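Who is responsible for wall scuffs at the end of a lease?

I am a tenant in the Navarro building and will vacate my unit in July. The lease states that walls must be returned "in good order, ordinary wear excepted." Does this cover light marks, or is the tenant expected to repaint? The deposit is $1422.

Posted by tenant_137

Rhea Sarmiento
Light scuffs are generally treated as ordinary wear. Holes, stains and unapproved paint colors are generally not. The rules differ by state, so please consult the tenant handbook issued by your state housing office. Request a walk-through with the manager before you return the keys, and ask for any proposed deductions in writing. 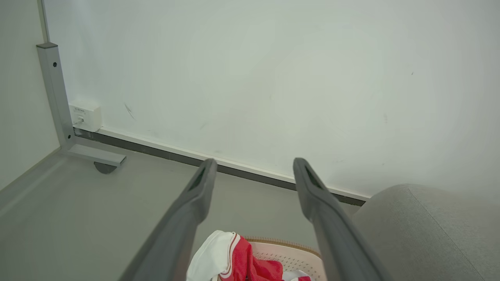
Keep a copy of the move-in checklist as well. If the same marks were listed there, the manager should not charge for them a second time.

Aroha Stubbs
Agree with the above. Try a damp sponge first, on a small spot. Flat paint can turn shiny if it is rubbed hard. I was charged for one wall at my last place and got it back after I sent a letter.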